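ホーム 検索 通知 メッセージ ブックマーク プロフィール

スレッド
2025年9月29日(月)

引っ越して3か月、やっと台所が回るようになってきたので、賃貸の狭い台所で自炊を続ける話を書きます。長い。通勤電車で打ってるので誤字は許して 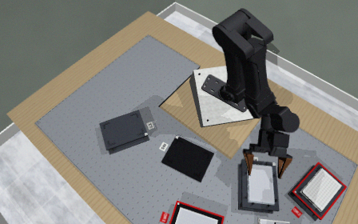 まず前提。前の部屋はコンロ二口で、調理台もそこそこあった。今の部屋は一口。調理台はまな板を置いたら終わり。7月に越してきて最初の二週間、ほぼ毎日外食かコンビニ。レシート見返してちょっと青ざめた

返信 8 リポスト 3

で、何をやめたかから書く。一番大きいのは「一食で三品作る」をやめたこと。実家がそうだったから、ごはん、味噌汁、主菜、副菜が並んでないと食事じゃない気がしてた。一口コンロでそれやると一時間半かかる。仕事のあとに。無理

今は汁とごはん。以上。汁に全部入れる。豚こま、キャベツ、きのこ、豆腐、あれば卵。味噌の日と塩の日とカレー粉の日がある。カレー粉の日が一番おいしい

汁の作り方、というほどのものじゃないけど。鍋にごま油、肉炒める、色が変わったら野菜をどさっと、水、ふたして10分くらい放置。その間に着替える。味つけは火を止めてから。これだけ

だし、取ってません。肉ときのこが入ってれば十分出る。物足りない日は昆布を一切れ放り込んでそのまま食べる。昆布うまい

返信 3

米の話。平日に炊くのやめた。日曜に三合炊いて、一膳ずつ平たくして冷凍。平たく、が大事。丸いおにぎり型で凍らせてた頃はいつも真ん中だけ冷たかった

冷凍庫が小さいので立てて入れる。本みたいに。100均のブックエンドを一個入れたら倒れなくなって、ちょっと感動した

野菜も同じ。買ってきた日に切る。次の日にやろうと思った日はだいたい負ける。袋から出して洗って切って、きのこは冷凍、キャベツは冷蔵、小松菜も冷凍。小松菜は生のまま凍らせて大丈夫。解凍すると繊維がくたっとしてて、すぐ煮える

逆に冷凍して後悔したもの
・じゃがいも(すかすか)
・こんにゃく(別の食べ物になった)
・豆腐は好みが分かれると思う。私は好き、肉っぽくて汁を吸う

返信 8 リポスト 3

買い物。駅の向こうのTraledportっていうスーパー、夜8時過ぎると肉と魚に値引きシールが貼られる。豚こまの大きいパックが510円になってた日は二つ買って帰った。即冷凍

ただ値引き目当てで毎日寄ると結局余計なもの買うんだよね。プリンとか。プリンとか。なので週2回までと決めた。水曜と土曜は行かない、とかそういう細かいルールは続かなかった。回数だけ決めるのがよかった

野菜は商店街のOrkeoのほうが安い。でも閉まるのが早くて平日は間に合わない。土曜の昼に行って、なす、ピーマン、ねぎ、しょうが。しょうがは丸ごと冷凍してすりおろすとふわふわで楽です

道具の話もちょっと。前の部屋から持ってきた鍋が五つあって、三つ手放した。今あるのは深めの片手鍋と小さいフライパン。もう一つは実家に送り返しだ(そのほうが母も喜んだ)

↑計算合ってるよね。5ひく3で2、で、実家に返したのは手放した三つの中の一個です。書き方が悪かった

返信 3

片手鍋はVullikの18cm。別に高いやつじゃない。ふたに穴があって吹きこぼれにくいのと、注ぎ口が両側にあるのがいい。汁ばっかり作る人間には注ぎ口が大事。おたまを洗わなくて済む

まな板は小さくした。大きいまな板のほうが作業しやすいのはわかる。わかるんだけど、うちの流しだと大きいのは斜めにしか入らなくて、洗うたびに床が濡れる。小さいのにしてから洗うのが苦じゃなくなった

代わりにキッチンばさみをすごく使う。ねぎ、にら、鶏肉、油揚げ、キムチ。全部鍋の上で切る。見た目は不揃い。誰にも見せないのでいい

水切りかごも捨てた。かごがあるといつまでも食器がそこに住むので。今は吸水マットを敷いて、乾いたら畳んで横に引っかけてる。マットは二枚で交代。洗濯機にそのまま放り込む

リポスト 8

作業台が足りない問題は、シンクに渡す板でだいぶましになった。伸び縮みするやつ。Dobreの店舗で見て、一回帰って測って、また行って買った。測らずに買って棚を一つ無駄にした前科があるので……

棚の失敗も書いとく。冷蔵庫の横にちょうど入ると思って細いワゴンを買ったら、巾木の分を計算してなくて入らなかった。壁じゃなくて床のところで測ってください。今そのワゴンは玄関で傘と紙袋を載せてる。まあまあ便利

調味料。減らした。醤油、味噌、塩、酢、ごま油、カレー粉、砂糖。あとオイスターソース。ナンプラーは好きだけど半年に一回しか使わないので、次に無性に食べたくなるまで買わない

小瓶を買うのが割高なのはわかってる。でも大きいのを買って最後の三分の一を捨てるよりは小さいほうがいい。酢だけは大きいの。掃除にも使うので

返信 3 リポスト 8

飽きないの?って聞かれた。飽きます。三週目で一回完全に飽きた。そういうときは無理せず外で食べるか、うどんにする。汁の残りにうどんを入れるとだいぶ別の料理。カレー粉の日の翌日のうどんは正直それ目当てで作ってるところがある

薬味を変えるのも効く。ねぎ→しょうが→大葉→ゆず胡椒で一周。黒胡椒をがりがりやるだけでも気分が違う

あと麺つながりで、そうめん。夏に箱でもらったのがまだある。汁に直接折って入れるとすぐ食べられる。塩気が出るから味つけは薄めに。最初にそのまま入れてしょっぱくて水を足して、鍋いっぱいになった

お金のこと、聞かれたので。越してすぐの頃は昼も夜も外で、一日1,793円の日がレシートに残ってた。しかもたいしたもの食べてない。牛丼とパンとカフェラテ。今は家計簿つけてないから細かい数字はないけど、月末に財布見てため息つく回数は減った

家計簿は三日で終わった。過去に何回やっても三日。もう向いてないんだと思う

返信 8

弁当は作ってません。汁を朝スープジャーに入れて持っていく日はある。週に一回か二回。朝に余裕があれば。ない日は買う。ここを頑張ると全部嫌になるのが自分でわかってるので

スープジャーは先に熱湯を入れて温めておいて、汁もちゃんと沸かしてから入れる。面倒でもここは省かないほうがいい。パッキンは毎回外して洗う。においが残ると次の日の味噌汁がカレーの気配になる

片付けの話だけして終わる。食べ終わったら座らない。座ったら負け。鍋と椀と箸だけなら五分で終わるんだけど、一回座ってスマホ見ると一時間たってる。なんなんだろうねあれ

火曜あたりに洗剤が切れるので買って帰らないと(自分用メモ)

返信 3 リポスト 3

追記。「一口コンロならレンジ調理は?」って何人か。やってます、かぼちゃとなすはレンジ。なすは切って油をからめて、ラップして加熱、ポン酢。油を先にからめると紫が割と残る。かぼちゃは丸のまま少し温めると包丁が入りやすい

ただうちのレンジ、炊飯器と同時に使うとブレーカーが落ちる。二回やった。真っ暗な中で濡れた手でスマホ探すはめになるから、米を炊く日曜はレンジ禁止にしてる

追記2。肉なしの日は厚揚げか、さば缶。さば缶は汁ごと入れて味噌、しょうが多め。缶は洗ってから捨てないと夏は地獄でした

もう駅つくのでここまで。冷凍きのこの組み合わせでいいのあったら教えてください。今はしめじとえのきばっかり。まいたけは汁が黒くなるのだけ気になってる、味は一番好き

返信 8 リポスト 3 いいね 510

もっと見る 共有 利用規約 ヘルプ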